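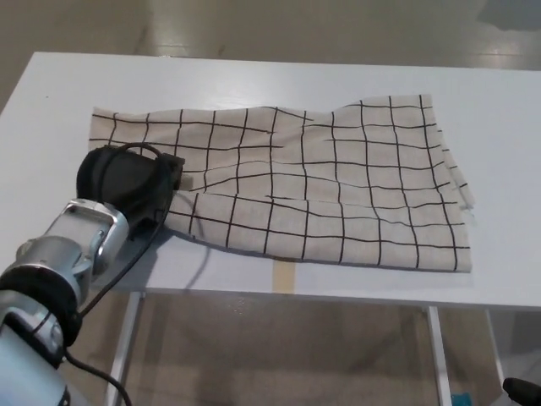 2 min read

How do I get fold lines out of a checked tablecloth without scorching it?

Posted in Home and Laundry, 2019-03-15

plevach_kitchen

Hello everyone, I hope this is the right section. My aunt passed along a big checked tablecloth when she moved to Stirness, and it had been sitting folded in her linen closet for years. It's a natural color with thin dark lines, and I love it, but the creases simply will not leave. I washed it once on warm and hung it over the shower rail, and when it dried the fold down the middle was as sharp as ever. The worst part is that with a check you see every little wobble, where a plain cloth would let you get away with it. I have people coming for dinner and I'd like it to lie flat and look straight. I'm nervous about turning the iron up high as there's no care label, and I think it may be part cotton and part something else. What would you try first?

olaniyan_linens

Oh, I do sympathize! I've had a few old cloths like this over the years, and a closet crease is a stubborn thing, but it can usually be coaxed out. My advice is to stop letting it dry all the way. Wash it again, skip the long spin, and iron it while it's still good and damp. If you've already dried it, spray it all over with plain water, roll it up in a towel, and leave it for 40 minutes so the moisture evens out.

With no label, start on a low setting and test a corner of the hem on the wrong side. If nothing changes after a few seconds, go up one notch. Work from the middle out toward the edges, and press along the lines of the check. Please don't drag the iron on the diagonal - I did that to a lovely cloth of my mother's and the squares came out as diamonds, and it took another wash to put them right.

For the crease itself, one part white vinegar to two parts water, dabbed on with a clean rag and pressed through a thin dish towel. The smell goes away as it airs. Then let the cloth cool before you move it, or you'll set new wrinkles in it.

tradar_home

just throw it in the dryer with a wet washcloth for 13 minutes, take it out right away and put it on the table. works on mine

plevach_kitchen

Thank you both so much! I'm going to do the towel roll tonight and save the dryer for the napkins. I'll be sure to test the hem first.

163 people found this helpful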